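Notebook 4, Jekergate workshop
16 February 2025

Wheat paste and starch, second round.

Carrying on with the paste for the Mészáros ledgers. The first batch from the new bag of starch (Gralier, the fine grade) came out lumpy and I threw it away. I think I put the heat on too soon. This time I soaked 15 g in cold deionized water overnight, poured off the top water in the morning, and topped it up again before cooking. Ratio by weight 1 to 5. Stirred without stopping until it went from milky to translucent, then kept going on low heat. It pulled away from the side of the pan in one piece when I took it off.

Left to cool covered, then pushed through the horsehair sieve twice. The second pass made more difference than the first. Thinned a small amount to the thickness of cream for the tissue repairs and kept the rest stiff for the spine linings.

Brush notes: the flat one is shedding again. Three hairs in one strip. Use the round one for anything on show.

Test strips. I cut old blank endpaper across and along the grain and joined each pair with a 6 mm overlap, medium tissue, thinned paste. Blotter, board, weight on top. The across-grain ones cockled a bit at the edges. The along-grain ones are flat. One strip lifted at the corner when flexed, and that was my fault for skimping at the end of the stroke.
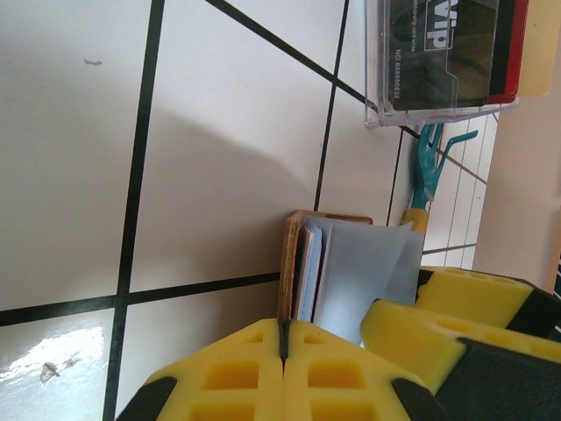

Kristóf thinks the cockling comes from the blotters and has little to do with the grain. He wants them changed at ten minutes, again at thirty, and then left alone. He also said 1 to 5 is too wet for linings and he has always gone with 1 to 4. I will run both before I argue.

Ran both. Same starch, same soak, same pan. The 1 to 4 is stiffer in the sieve and slower to work, but the lining laid down with less fuss and I could rub it through silicone paper without it sliding. For tissue I still prefer the 1 to 5, thinned. With the blotters changed on his timing the across-grain strips came out better, with a slight wave left on one of them. So he is partly right about that as well.

Ledger 187. Sewing sound, both joints split, front board hanging by the cords. Leather is powdery along the spine. I put consolidant on a patch at the tail first and it darkened more than I wanted. Stopped there. Rakiya has a jar of the older mix and I will try that on the same patch, other side of the band.

Page repairs so far: the first gathering is done, plus the long tear on the leaf with the harbor accounts. The ink on that leaf is iron gall and has eaten through in two of the capital letters. I used remoistenable tissue there, barely damp, and kept the wet paste well away from it. The entry dated 1641 can be read again now that the flap is back in position. 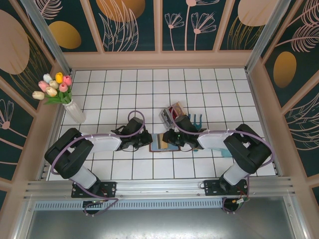
Tiled floor and teal panels, with the brown-bordered card in the middle.

Storage. Paste keeps a week in the fridge at most, and I would sooner make it fresh on the fourth day. Labeled the two jars by ratio and wrote the cooking date on the lids. Please do not scrape leftovers back into the jar.

Skimumon delivery: tissue order 3643 came one roll short, the light weight. The medium is fine. Wrote to them and asked for the missing roll before the end of February.

To do
Rakiya's consolidant on the tail patch, leave overnight before judging
New round brush, size 8
Peel test on the 1 to 4 strips once fully dry
Cut boards for the second ledger, check the grain before cutting
Ask Kristóf where he gets his blotters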